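Tekier opens its doors in Mililville, and its robots take their time

Jun 13, 2026

MILILVILLE – Tekier let the public into its workshop here for an afternoon, and people who came expecting to see the future of housework saw a good deal of waiting.

The company, which moved into the former Nastuvau warehouse last September, builds software that is meant to let robot arms handle ordinary household and shop items. It has said it wants its system, called Nigatu, working in stores and care homes within 2 years. The open day was the first time anyone outside the company and its backers had been allowed to stand near it.

Visitors were let in by groups of 17 and kept behind a line of tape while the arms worked at a table. The job on show was tidying: pick up an object, move it, put it down, start again. Staff read out the name of each object before the arm went for it. Nobody in the audience was invited to pick one, and a request from the second group to try a visitor's car keys was turned down. A staff member said keys were "on the list."

Ya-wen Fang, who runs demonstrations for Tekier, told each group that the system had completed 2,593 of 3,220 test moves in the month before the event. That works out to four in five, a figure she gave with some pride. Asked what happened in the other cases, she said most were "soft failures," meaning the arm stopped and waited for a person. She did not have a number for how many things had been dropped.
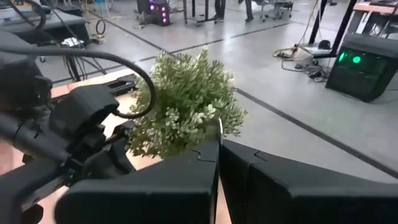
Robot arms and an artificial potted plant at Tekier's open day in Mililville.

The company did not say how much the objects in the demonstration had in common with the ones used in its tests. That matters. A machine that has met the same item many times can look very capable, and a short show is a poor way of finding out what it does with one it has never met. Fang said some of the items were new to the system but would not say which.

There was also the question of who was doing the work. Part of the session ran on the software alone, according to the company, and part was steered by an operator. The switch between the two was announced once, at the start, and after that it was left to the audience to guess. When this reporter asked during the third group which one we were watching, the answer was "a mix."

Azlan Liew came with his mother, who lives in a care home across town and had read the flyer. He said he liked the staff and thought the arms were gentle. He was less sure about the promise.

"It took longer than she would have," he said. "And she's got bad hands. I'd want to see it in her room, with her stuff on the shelf, before I believed any of it."

Fang said speed was not the focus at this stage and that later versions would be faster. She gave no target. Tekier also declined to give a price, or to name a store or care home that has agreed to a trial, though its flyer refers to "partners" – plural – in both fields.

The company plans another open day in September and says visitors will be able to bring small items from home. Sign-up is at the front desk of the Mililville workshop. Children must come with an adult, and bags have to be left at the door.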